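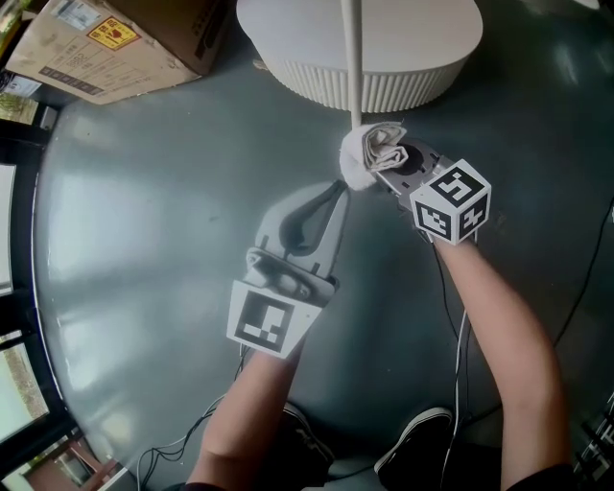 Front room, Vunwood

Posted 2023-10-04 by Chaiwat Thongdee

The front room at Vunwood is nearly finished. We have kept it to grey and white so that it will go with whatever comes later, and most of this week has gone on moving things in and giving them a wipe before they are put in their final places. The notes on this page cover the main pieces. Bedrooms and the back landing will go up in November.

The floor
Smooth and grey all the way through from the hall. It shows dust from the boxes more than we expected, so we sweep before anything is set down. Outdoor shoes are fine in here for now. Once the rug is down it will be slippers only.

The side table
Round and white, with a flat top and a ribbed skirt running round the side. Buppha Suwannarat chose it from Wongsuwan after we had gone through the whole of their catalogue twice. It was 1799 including delivery. The top cleans easily. The grooves in the skirt take longer, and a folded cloth run down each one works better than a brush. We tried the brush first and it only pushed the dust along.

The white pole
Thin, white and straight. It stands in front of the side table at the moment and gets wiped from the bottom upwards. It will probably move closer to the window when the curtains arrive. Buppha would like it left where it is.

The cloth
White and soft, with a fluffy fringe. We bought a pack of 5 from Plikari and keep them for the pale furniture only. Wash them on their own and leave out the fabric softener, or they start to leave streaks. The ones used on the floor go in a separate bucket.

The cardboard box
Brown and scuffed, with print and small barcodes on it and a yellow label with red lettering on the top. We are holding on to the larger boxes until everything has been checked, in case something has to go back. After that they go flat into the shed.

Still to come
A Grandel lamp, 142 cm tall, for the corner by the door. The rug, which is 400 cm on the long side and will have to be carried in through the garden. Two shelves for the wall opposite the window, painted to match the side table as closely as we can manage. The first tester pot was too yellow and the second has not been opened yet.

Measurements for the curtains are with Buppha. If you are coming to help with the rug, please use the side gate and leave the drive clear for the van.

Next page: Hall and stairs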